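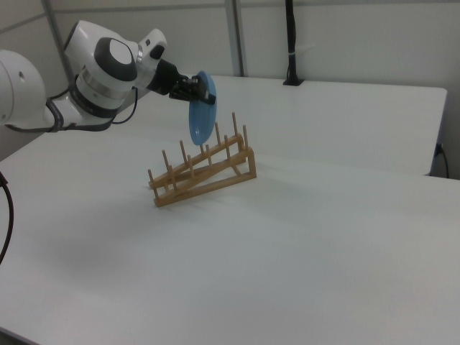 A wooden dish rack with upright pegs, and a light blue plate held just above the slots at the tall end.

Dish rack

A dish rack (also plate rack, draining rack, drainer, or in my house just "the rack") is a stand that holds washed crockery upright so the water can run off it. It's one of the plainest things in a kitchen and I've been fond of them for years, which is how I ended up writing the long version of this entry when the short one was two lines and a link to sinks.

I've kept to racks that stand on a worktop or table, with a good bit on the wooden peg sort because that's the kind I know best. Wall racks get a section further down. Dishwasher baskets have their own entry.

Name

People in Britain mostly say draining rack or plate rack, and "dish drainer" turns up on shop labels. Strictly, a drainer can also mean the ridged bit of the sink unit where the water runs back to the plughole, so you can quite properly put your drainer on the drainer. My gran called the whole arrangement "the draining", as in "leave it on the draining", and I still hear that in Panedville, where I grew up and where half the houses seem to have a wooden one by the sink.

A toast rack is not a small dish rack, although I've seen one used for saucers and it did the job perfectly well.

How it works

Water leaves a plate in two ways. Most of it runs down the face and drips off the bottom edge, and what's left dries into the air. Lay a plate flat and neither goes very well: the water sits in the well of the plate, and if it's upside down it traps damp air underneath. Stand it on its rim and both sides get to drain and dry together.

That's the whole idea, really! Everything else is a question of how you stop the plate falling over. A plate stood on its rim needs something to stop it rolling and something to stop it tipping, and the different kinds of rack are different answers to that.

Spacing matters more than people think when they're buying one. If the slots are too narrow, a plate with a deep curve won't go in beside its neighbour. Too wide and small plates loll against each other, and wherever two wet plates touch there's a damp patch that's still there at bedtime. Most racks are spaced for flat dinner plates, and anyone who mainly eats out of bowls (me) ends up using every other slot.

The peg rack

A peg rack has rows of thin round rods, usually called dowels, standing up from a pair of rails. The plate drops between one peg and the next and leans a little on whichever is behind it. There's nothing across the top, so you can load it from above without threading anything through.

The rails may be flat or sloped. On the sloped kind, like the one at the top of this page, each side makes a triangle: a long slanted rail climbing from a low front to a tall post at the back, with a flat rail along the bottom that sits on the table. The pegs go up the slant in steps, so to speak. I like this shape a lot. The low end is handy for saucers and side plates and the tall end gives a big plate more to lean on, and you can see what's in every slot without bending down.

Loading goes easiest from the tall end first. Hold the plate by its top rim, nearly upright, get the bottom edge over the gap and let it down gently. If you come in at too flat an angle the edge catches the top of a peg, and it's the peg that suffers in the long run. They don't usually snap. They work loose in their holes, a tiny bit at a time, until one day you lift out a plate and the peg comes with it.

Other shapes

Crossed or folding rack. Two sets of slats cross in an X and the plates sit in the upper half of the X. It folds flat and hangs on a nail. Mugs can sometimes go underneath, depending on how wide it opens. The weak spot is the pivot.

Wire rack. Bent wire, often coated, generally with a pot on the side for cutlery. It's light and cheap and holds an enormous amount. When the coating splits the wire underneath rusts, nearly always at the feet.

Box rack. A moulded tray with slots in it, and sometimes a spout that hangs over the sink. Easy to wash, but the corners go slimy if you don't.

Wall rack. A fixed set of slots above the sink so the drips fall straight in. You don't put the plates away at all, you just leave them there until you want them, and it saves a cupboard. You do need a sound wall. A full set of stoneware is a serious weight.

Roll-up mat. Rods joined at the ends that lie across the sink bowl. Good for glasses and pans, no use for standing plates. I'm not sure it belongs in this entry, but someone always adds it back when I take it out.

Wood

Beech is the usual choice for the wooden ones, with bamboo (a grass, I know) catching up. Pine is softer and dents where the rims rest. Teak and other oily woods put up with wet best of all and cost the most. Pale woods look lovely new and then grey over a few years beside a sink, and in my view they look just as nice grey, but plenty of people disagree and sand them back every spring.

Glue is the thing to ask about. A rack can be made of beautiful timber and still come apart if the joints were stuck with something that softens in water. Some makers use screws through the rails as well. Cheaper pegs are simply pushed into their holes and rely on a tight fit, which is fine until the wood has swelled and shrunk a hundred times.

Two names come up a lot when people talk about wooden racks. Vincze made the sloped peg type in a small works outside Bidow, and the ones I've handled have 13 pegs to a row and square-cut feet. The Geltix is a later folding rack with slats in place of pegs. They're quite different to live with: the Vincze stays put wherever you leave it, and the Geltix is the one to have if the rack must disappear when visitors come. I've had both, and the Geltix went to my sister.

Looking after a wooden rack

Tip it up now and then so the feet can dry. Most of the black marks people complain about start on the underside, where the bottom rail sits in a puddle all night. A folded tea towel underneath soaks up the drips but holds the damp right against the wood, so if you use one, take it away once the plates are done. A tray with a raised edge is better, or a sloping draining board.

Every so often give it a scrub with hot water and a drop of washing-up liquid, using an old toothbrush round the base of each peg. Rinse, shake, and stand it somewhere airy. Don't put it in front of a fire or on a radiator, as the rails can split along the line of the holes. I lost a good one that way one March and I'm still cross.

Oiling is optional. If you do it, use a food-safe oil, wipe on a thin coat with a rag, leave it until the next day and wipe off whatever hasn't soaked in. Too much oil stays sticky and you'll find it on your plates. Spread the oily rag out flat outdoors to dry before you throw it away - drying oils such as linseed can heat up in a scrunched rag and set it alight.

For a loose peg, pull it right out, let the hole and the peg dry for a few days, scrape off any old glue and put it back with a waterproof wood glue. A snapped one can be replaced with a length of dowel from any DIY shop. Take the broken stub along with you, as dowel sizes that look the same often aren't.

What to put in it

Plates are what it's for. Beyond that it's a matter of habit. Chopping boards drain well in a rack if the slot will take them. Saucepan lids are very happy there. Shallow bowls will go in at a lean, and deep ones are better upside down beside it. Glasses upside down over pegs are an old trick and I'd only do it with tumblers, as a stem has too much leverage if you knock it. Sharp knives shouldn't go point up in anything.

In our kitchen the order is glasses washed first and stood on a cloth, then plates into the rack, then pans last wherever there's room. A rack with nine slots does four of us for an evening meal, with one left over for the lid.

Drying by hand or leaving it

This one starts arguments. Air drying is less work and spares you rubbing a grubby tea towel over clean plates. Hand drying clears the worktop and leaves fewer spots on glass, particularly where the water is hard. I leave the plates and dry the glasses, and the cutlery gets done by whoever is standing nearest.

See also

Draining board
Tea towel
Plate (tableware)
Toast rack
Dowel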